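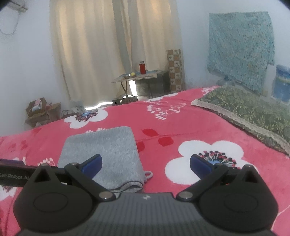 Towel drill: pads open, towel folded

We use cookies to remember your language and your place in the guide. OK Settings

Search the guide Go All topics

Section 8. Your first towel drill

If you've come straight from Section 7, you've got the Hakix app on your phone, your Drirus account is working, and you've paired the gripper. Good! Now you get to pick something up. I'm Emerson Godoy and I wrote this part of the Hakix home guide after running the drill in my own bedroom more times than I'd like to admit, so a few of my habits have crept in.

The towel drill is the first job in the home plan. You hold the gripper, you work the towel with it, and the app saves the run. Plan on roughly 19 minutes for the whole section if you don't stop for coffee.

What you need

- the hand-held gripper, charged
- one small towel, any color (plain is easier to see)
- a bed or a wide table
- your phone, signed in to Hakix

Getting the spot ready

1. Make the bed and pull the cover fairly flat. You don't need hotel corners. A printed cover is fine, and big flowers like the ones in the photo are fine too.

2. Push the pillow off to one side. You can leave it on the bed as long as your wrist won't bump it on the way in.

3. Open or close the curtains now and then leave them alone. Changing the light halfway through a run was my worst habit, and I had to throw away a whole afternoon.

4. Fold the towel into a small rectangle and set it down with clear bedding in front of it and on both sides. If it has a hanging loop, leave the loop sticking out where you can see it.

Note: You don't have to empty the room. My early notes said to clear the floor and take everything off the side table, and Drirus took that out in April. Bags and boxes past the far side of the bed can stay put.

Caution: Keep drinks off the bed while you work. A table on the other side of the room is okay.

Coming in toward the towel

5. Hold the gripper level with both finger pads pointing away from you. The pads on the one shown here are blue, so they stand out nicely against the black arms.

6. Open the pads all the way before you reach the towel. I used to open them on the way down and I kept clipping the fold.

7. Move in slowly from the near side of the bed. Bring one pad close to the towel and let the other hang out over the cover, then shift sideways until you like how you're lined up. Take your time with this bit – the app doesn't score speed on the first drill.

8. Stop. Hold still for two slow breaths and check that both arms are moving freely and nothing is tucked between them, like your sleeve.

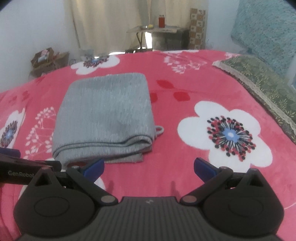
Page last changed: 23/07/2020

With the pads spread and a strip of bedspread between them, you're set for the run itself. I like having the towel straight ahead of the gripper and a bit of space all around it, but a little to the left or right won't hurt.

Running the drill

9. Tap Start in the app and wait for the tone.

10. Ease forward until a layered edge of the towel is between the pads. Close gently. You want to pinch the towel and leave the bedspread where it is, and on a plush cover that takes some practice (mine came up with the towel plenty of times).

11. Lift a hand's width, hold, and lower it again.

12. Open the pads fully and back away the same way you came in.

13. Tap Stop. Name the run with the room and the item, so "bedroom towel" or something just as dull.

Do eight runs, and turn the towel a little between them. Refold it whenever it gets sloppy. If you have the Fiore add-on, you can play each run back on the phone right away – I'd do that after the first one at least, just to see whether your hand is steadier than it feels.

Caution: Don't force the arms open by hand. If a joint feels stiff, stop there and go to Section 11. Keep your fingers away from the arms and the pins at their joints while the pads are closing.

If something goes wrong

The pads slide off the towel. Fold it thicker and aim for the edge.

The bedspread comes up too. Come in higher, close more slowly, and check that the pads haven't sunk into the pile.

The app says "item not found." Wait a moment with the towel in front of the gripper and tap Retry. If you get that message two times in a row, restart the app and write down which step you were on. The Clamavholm help desk will ask for it first thing.

You lost count of your runs. Open My Runs and scroll down. Extra ones do no harm, so leave them in and delete only the ones where you dropped the gripper or the dog got on the bed.

Next up: Section 9, Folding in half. Keep the same towel out for it.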